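FOR IMMEDIATE RELEASE
February 19, 2022

Semwood Opens Sign-Ups for Repair Nights at the Old Londoño Shoe Store

CLALLEMA - Semwood, the neighborhood repair and lending shop, is opening sign-ups today for a new run of repair nights. Free to residents. Bring a lamp, a coat with a dead zipper, a chair that wobbles. Fixers will sit down with you and work on it. You hold the screwdriver if you want to.

The nights move this year to the former Londoño shoe store on the corner, which has better light and a real bathroom. The old spot on Mill Street is closed for good. Please update your listings, people are still turning up there.

First run goes 16 weeks, one evening each week, doors at six. Last items accepted at eight. Summer schedule to follow, with a outdoor bike night planned for August if the lot gets repaved in time.

"We had people standing in the stairwell holding toasters," said Marleny Palomino, who runs the shop. "More tables was the first thing everybody asked for. So, more tables."

What gets fixed

Small appliances, lamps, clothing, bags, wooden furniture, hand tools, toys, bikes (flats and brakes only). Sewing is back, led by Hiba Abou Jaoude, who has two machines and will be teaching hemming to anyone who shows up in the first hour.

No microwaves. No gas equipment. No TVs. Phones on the first night of each month only, when Bayu Lumenta is in. Screens you have to buy yourself ahead of time, ask him which one before you order.

Last year in numbers

Semwood logged 114 items over the fall nights. 29 could not be repaired, mostly for lack of a part, and went home with a note saying what was wrong. Lamps were the biggest group by far. Coffee makers next.

The full list is posted at the front desk and can be sent to reporters on request.

The lending shelf

Open during repair nights and Saturday hours are gone, sorry, that was a mistake on the flyer. Members can take 2 tools at a time for a week. New this year: a tile cutter, a carpet cleaner, a set of long clamps. Late tools hold up the line for everyone so please, bring them back.

Membership is pay what you can. Not required for repairs.

Help wanted

Fixers of any level. Also greeters, somebody who can keep the sign-in sheet readable, and a driver for the Vornusora parts run. Vornusora sells us cords, switches and plugs at cost and we go get them ourselves. Nayeli Huamán is doing the training for new fixers: one evening, basic electrical safety, how to say no to a job. Snacks.

"I came in with a busted fan and stayed," said Uriel Bermúdez, now in charge of the lamp table. "I still don't know much about fans. Lamps I know."
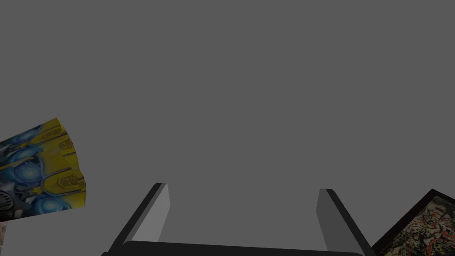
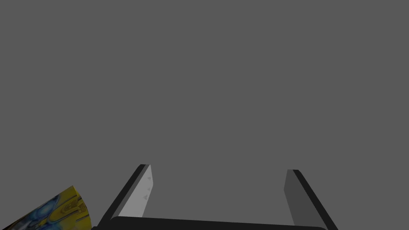 How to sign up

By phone or at the desk. Give your name, the item, and what it's doing or not doing. One item per person per night. Walk-ins are seen after the list, no promises. Bring the cord, the charger, the missing leg, whatever came off. Clean it first if it's a toaster. Seriously, shake out the crumbs.

Kids welcome with an adult. Ramp entrance is on the side street, ring the bell and someone will come.

Press contact

Marleny Palomino, Semwood, Clallema. Reporters are welcome at any repair night, just let the desk know before doors so we can save you a chair. Interviews in Spanish or English. Interviews with fixers best done before six, after that its loud.

###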